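4. Setting up the Drerano in a bedroom

Read this section before you lift anything. The Drerano dehumidifier weighs more than it looks, and it looks heavy.

4.1 Choosing a spot

1. Pick a level bit of floor at least 50 cm from the bed and the same from any curtain. The machine breathes in through the back and out through the top, and a curtain will stop it doing either.

2. Keep it off thick rugs. The feet sink, the float in the tank tips, and the machine decides it is full when it has a cupful in it.

3. Plug straight into the wall. The Drerano draws 600 watts on Boost and should not share an extension lead with a heater, a hairdryer or anything else that takes itself seriously.

CAUTION: Do not stand the unit on a bed, a chair or a bedside table. Full, the tank holds seven litres, and all seven will find the mattress.

4.2 First run

1. Stand the unit upright and leave it alone for two hours. If it travelled on its side, make it overnight.

2. Slide the tank in until it clicks. A tank that has nearly clicked has not clicked.

3. Hold the power button until the fan starts. The rattle in the first minute is normal. A rattle in the second hour is a loose filter, and section 7 deals with it.

4. Shut the windows and the door. Customers do write to us about drying the whole of Gumurdale through an open sash, and we admire the ambition.

5. Leave the machine on Boost for 48 hours, emptying the tank whenever the light turns amber. In an old stone house in November, expect to be on first-name terms with it.

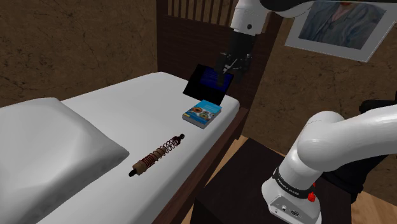 Issue 3 - Page 14

4.3 Setting the night timer

The Bokomia app will do this from a phone or tablet. So will the dial on the front, which has never needed an update.

1. Turn the dial to the moon symbol.

2. Press once for each hour of quiet running. The fan drops to its lowest speed and the display goes dark.

3. If you use the app, open Rooms, choose your unit and tap Night. Wait for the beep. The app will say Done some time before the machine agrees with it.

Note: Quiet is a relative term. Light sleepers may prefer to run the unit from mid-morning to teatime and switch it off at night. The walls do not mind when they are dried.

4.4 What the reading means

The number on the display is the dampness of the air as a percentage. For a bedroom, set the target to 50 and stop looking at it. It will wander up when people sleep in the room and down when they leave, and neither is a fault.

If it has not moved after the first two days, check the filter, then the windows, then the gutter outside. Hefin Gethin at our Parry workshop takes calls on damp walls until 4 pm and will ask about the gutter first, so it saves time to have looked.

CAUTION: Unplug before removing the rear grille. The fan keeps turning for a short while after the power goes off. Wait until it has stopped, then go to section 5, Emptying and the drain hose.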